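Evening Class in Local History, Kekthorpe
Handout 4: Reading a Parish Register
Tutor: Phyllis Mellor

Welcome back, everyone, and thank you for the lovely lot of questions after the last session. I have tried to work most of them in, so do forgive me if I wander a bit.

We spent last time on the census, which is a tidy sort of source with its columns and its ruled lines. The parish register is a much older and more wayward creature. Before printed forms came in (1754 for marriages, 1813 for baptisms and burials) the clergyman could write down as much or as little as he pleased, and some of them were pleased to write very little indeed. You may find a child entered with only the father's name, or a burial given as "a poor woman" and nothing more. Others were born gossips, bless them, and will tell you about the weather and the state of the church roof.

Do watch out for the old calendar. Until 1752 the year in England began on 25 March, so a baptism in February 1720 comes after one in August 1720 in the same register. Copy the date just as it stands and put the modern year beside it in brackets, 1720 [1721], and you will save yourself a good deal of muddle later on.
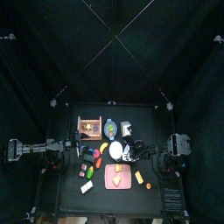
Then there is the handwriting. My advice is always the same: start with a page you can read and work backwards through the book, a year or so at a time. By the time you reach the hard pages you will have got to know the clerk's letters, his odd looped "d" and his "e" that looks for all the world like an "o". Make yourself a little alphabet on a spare sheet as you go. Names are spelt as they were heard, so say them aloud! I lost a whole family for a winter because they had slipped from Mellor to Meller to Millar, and I of all people should have spotted it.

For next time, please transcribe the 12 burial entries on the sheet Marwan Aoun is handing round. Keep the original spelling, put anything you are unsure of in square brackets with a question mark, and leave a gap where you are beaten. Entry 7 has a word I have never managed to make out, and I should love to hear your guesses.

If you miss a session, Nurhan Eren has spare copies of all the handouts. Pencils only in the record office, please, and bring a cardigan.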